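Workshop > Tips > Helping Hands

Getting a bench robot to tidy up after you

I've had the Clutik two-arm kit on loan for 30 days and I'm smitten! It comes with a five-page booklet, and most of what I know now isn't in it, so these are my own notes for anyone thinking of hiring or buying one. 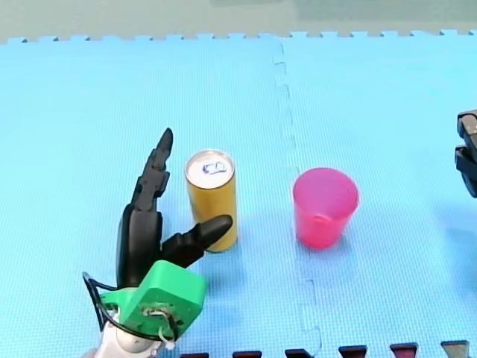 Foam mats make the best work surface I've tried, better than bare worktop and far better than a towel. They're cheap, they hush the clatter when something gets dropped, and a light blue one lets you pick out a yellow can or a pink cup at a glance. Leave a good gap between things while you're setting up - a hand with fingers needs room to get its thumb round the side. Start with upright shapes and save spoons for later (much later, in my case).

Do check your fixings. Clutik say every 20 hours of running, but I go round mine with a hex key each time I sit down, and it takes no time at all. Cables want a nice easy loop at the wrist, never pulled tight.

Shahla Ghasemi at Wulach, who hire out the same kit, gave me a lovely tip for shelf work: bring the gripper in slowly and stop short, then look at the angle before going any further. I'd been rushing in and nudging everything to the back.
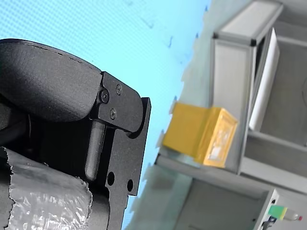 Gripper up close, with the yellow box on the shelf behind.

If you're storing small bottles, keep them in a shallow tray. Anything round will roll, and chasing it with a robot is great fun for one afternoon only.

The Witus finger covers are a nice extra. They wipe clean with a damp cloth and a drop of washing-up liquid, then I leave them overnight on the draining board.
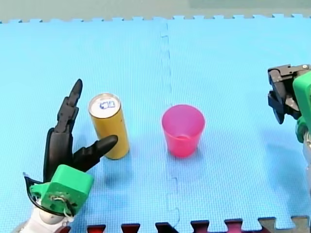
As for price, the kit is £607 from Rahman, with the spare grippers another £174. That's a fair bit of money for clearing a bench, I know, but I've enjoyed every minute and I'm keeping mine when the loan runs out. Ask for the longer power lead when you order.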